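Town's "sort it for us" bins get a cool welcome

14 shares
6 comments

A scheme that promises to take the sorting out of clearing your cupboards has opened in Fistside, and some of those being asked to pay for it would like to know what they are getting for their money.

Trirkden, the firm behind the idea, wants households to stop fretting over which box their unwanted bits belong in. For £4 a month, members can bring cups, bottles, old toys and other small hard items to its unit on the Grilia estate and tip the lot into one metal bin. The firm says it will then separate what can be used again from what can be recycled and what can only be thrown away.

It is being sold under the name Tosh, and leaflets describe it as "the end of the odds and ends drawer". The council already collects plastic bottles from the kerb at no extra charge. Charity shops in the town centre take toys and drinking cups in decent condition, also for nothing.

Ardalan Babaei, who runs the scheme for Trirkden, said people were paying for convenience and should not be embarrassed about it.

"We all have a cupboard that we dread opening," he said. "There's a flask in there, a toy with half of it missing, a bottle from a gym you left years ago. You mean to deal with each of them properly and you never do. We'll deal with them."

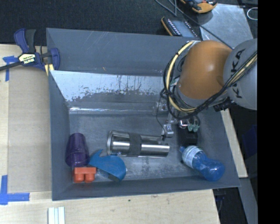 The trouble with mixed loads is that somebody has to pick through them. A steel tumbler and a plastic cup may both hold a drink, but they do not end up in the same place, and a single building block is not much use to anyone unless it can be put with others. Mr Babaei accepts that sorting is where most of the cost lies. He would not say how much of the £4 goes on it.

Nor would he say how much of what comes in is thrown away. The firm's leaflet claims 1068 items were "given a future" during a trial last June, which sounds like a great many until you ask what it means. Mr Babaei said it covered anything that did not go in the rubbish, so a bottle sent off to be melted down counts the same as a tumbler passed on to a new owner. He did not have a figure for the total number of items handed in.

"I'd be guessing, and I don't want to guess," he said.

Members from the trial had mixed views. One woman, who had signed up after clearing her late mother's kitchen, said she had been glad to get everything out of the house in a single trip and had not much cared where it went afterwards. A father of two said he had stopped going after the second visit, when he realised he was driving past the council tip to get there.

"It's a nice clean unit and they're friendly enough," he said. "But I was paying them to take a beaker and some bricks. My sister's kids would have had the bricks."

Another member complained that there was no way to change your mind. Once an item has been tipped in it belongs to the firm, according to the terms on the back of the membership card, and that includes things dropped in by mistake. She had asked for a child's cup back the following morning and was told it had already been moved on.

Mr Babaei said the rule was there to keep the queue moving, and that staff would "use common sense" if someone spoke up before leaving. The terms do not mention common sense.

There are limits on what can be brought. Glass, batteries, knives and anything with a plug are refused, as are clothes and books, so the dreaded cupboard may well stay half full. Bottles and flasks have to be emptied first. Each visit is capped at 40 items, and anybody arriving with more will be asked to come back another day or pay for a second membership.

Trirkden says it needs no permission from the council to run the scheme and has not asked for any support. A second unit is planned on the other side of town if enough people join, though the firm has not said how many would be enough.

The Grilia estate unit opens from 8 in the morning, Tuesday to Saturday. Membership can be cancelled at any time, but the first three months must be paid up front and will not be refunded.

6 comments
14 shares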